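Fluid Power II, Unit 6: Sizing and Reading Directional Control Valves
Notes by Parvathi Kotian, Nusmont evening section

Bring the unit 2 handout with you. Everyone says they have it and then asks me what Cv means, so the short version is at the end of this one.

Ports and positions

A valve is named by two numbers: ports first, then positions. A 5/2 has five ports and two positions. A 3/2 has three and two. Reading it as a fraction will get you nowhere, although every term someone tries to simplify it.

On the symbol, each square is one position. Draw your port connections on the square that represents the rest state, and only there. If you draw them on every square, Armindo Valente will grade it, and he owns more red pens than I do.

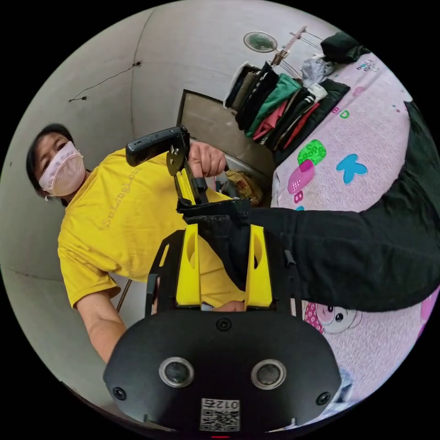
Raised grip, right hand, yellow finger pointing down.

Spring return or detent

A spring return valve goes back to its rest position when the signal goes away. A detented valve stays where you last put it. Decide which you want by asking what the cylinder should do when the power fails at the worst possible moment. "It depends" is a fair answer in class. On the lab sheet, say what it depends on.

Three-position valves add a center condition:
Closed center: all ports blocked, the cylinder holds more or less, until leakage has its say.
Exhaust center: both cylinder ports vented, the rod can be pushed by hand.
Pressure center: both sides pressurized. A single-rod cylinder will creep outward, because the two piston areas differ. This is on the test.

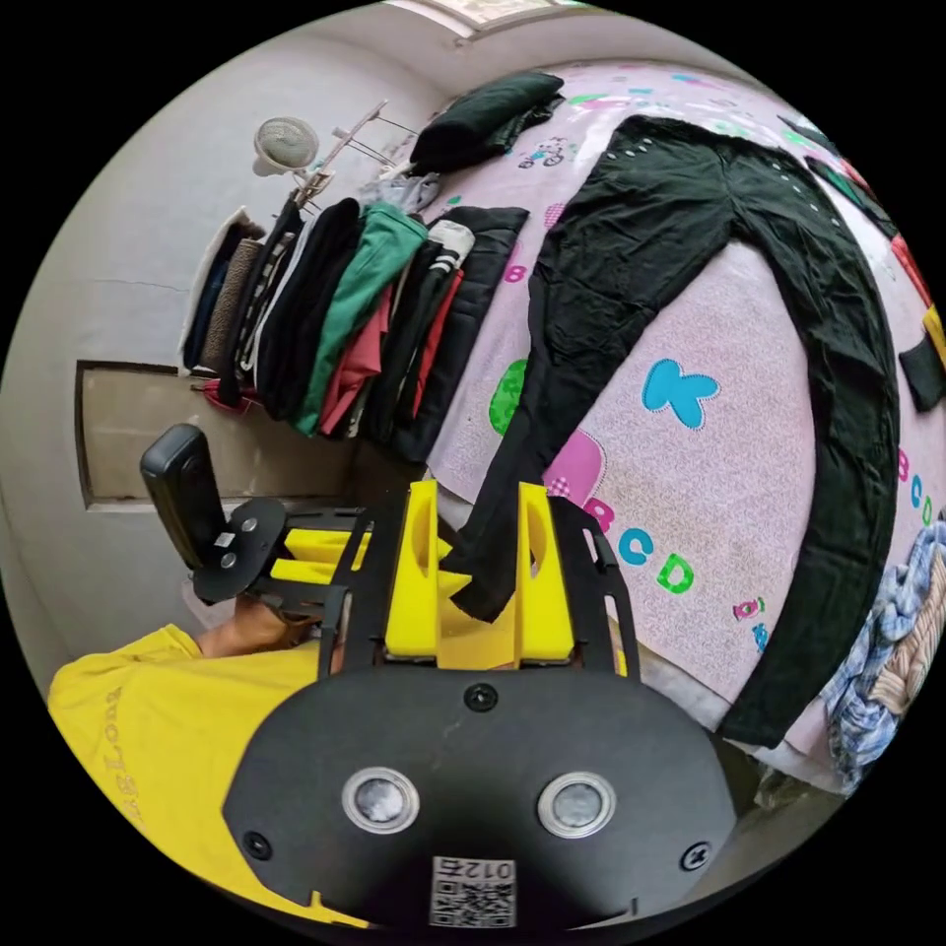 Trouser cuff pinched between the two foam fingers.

Cv, briefly

Cv tells you how much flow a valve passes for a given pressure drop. Bigger is more. It doesn't follow that bigger is better: the Bettencourt bench rig was once fitted with a valve meant for something the size of a garage door, and the rod hit its end cap with real feeling. The rig now carries an Arnance valve and two meter-out flow controls, and is much calmer.
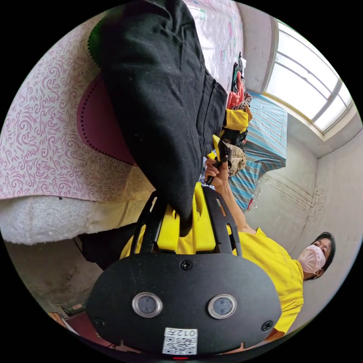 Manual actuators get their own symbols, drawn on the end of the valve box. Learn the push button, the lever, the pedal and the roller. The general manual symbol covers the leftovers. For a control like the black trigger handle in the photo, with the fingers curled around the grip, write down what the hand has to do before you pick a symbol. Then label it anyway.

Homework, due 4th February

Problems 2, 9 and 18 from the Carnulik workbook. Show units on every line. In problem 9 the supply is given as gauge pressure and the formula wants absolute, a trap that has been there for years and still catches half the room.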